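Mobilité électrique : « La recharge se joue d'abord dans les parkings d'immeubles »

Responsable des programmes de mobilité chez Desmont, Yanling Hou accompagne les copropriétés et les bailleurs dans l'équipement de leurs stationnements. Elle a reçu la rédaction un samedi matin, au siège de la société, pour évoquer l'avancement du programme Atarance et les obstacles qui demeurent.

Le programme porte sur l'installation d'une infrastructure collective de recharge dans six résidences du quartier de Fendside. À terme, 80 places de stationnement doivent être raccordées. « Nous avons fait le choix d'une colonne électrique commune, dimensionnée dès l'origine pour l'ensemble des places, indique Yanling Hou. Les raccordements individuels se succèdent ensuite au rythme des demandes, sans qu'il faille rouvrir les gaines à chaque nouvel arrivant. »

La question du vote en assemblée générale occupe une part importante de son travail. Selon elle, les réticences tiennent moins au coût qu'à la répartition des charges entre les résidents équipés et les autres. « Un copropriétaire qui ne possède pas de véhicule électrique souhaite légitimement savoir ce qu'il paiera. Nous présentons donc un décompte par lot, avant toute discussion technique. » Dans deux résidences, l'examen du projet a néanmoins été reporté à la session de novembre, le règlement intérieur devant être modifié au préalable.
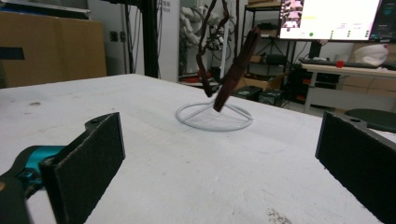
Support en fil métallique blanc et pièce de tissu bordeaux, sur un plateau blanc.

Kaiwen Zeng, ingénieur chargé du pilotage énergétique au sein du même programme, insiste pour sa part sur la gestion des appels de puissance. La majorité des utilisateurs branchent leur véhicule en rentrant du travail, au moment où la demande des logements est elle-même élevée. Le système retenu, développé avec le bureau d'études Agbayani, diffère une partie de la charge vers la nuit. « L'usager indique une heure de départ, et l'installation s'organise en conséquence. Nos relevés montrent que presque 15 % des sessions seulement exigent une charge immédiate », précise-t-il.

Interrogé sur l'acceptation de ce pilotage, il reconnaît que les premières semaines ont suscité des réclamations. Certains résidents, voyant leur voiture branchée sans que la charge débute, ont conclu à une panne. L'affichage des bornes a été revu — l'heure prévue de démarrage y figure désormais — et une notice a été remise à chaque foyer concerné.

S'agissant de la sécurité incendie, Yanling Hou rappelle que chaque dossier fait l'objet d'une étude préalable portant sur la ventilation, les accès et la coupure d'urgence. « Certains niveaux de sous-sol ne seront pas équipés dans l'immédiat. Nous l'avons dit clairement aux conseils syndicaux, même lorsque cette réponse n'était pas celle qu'ils attendaient. »

Les deux interlocuteurs se montrent réservés quant à l'utilisation des batteries des véhicules pour alimenter les parties communes. Kaiwen Zeng juge la technique prometteuse, mais estime que le cadre contractuel doit encore être précisé, en particulier sur l'usure de la batterie et la rémunération du propriétaire. Aucune expérimentation de cette nature n'est inscrite au programme Atarance à ce stade. Une demande d'extension aux stationnements extérieurs de Fendside est en revanche en cours d'instruction.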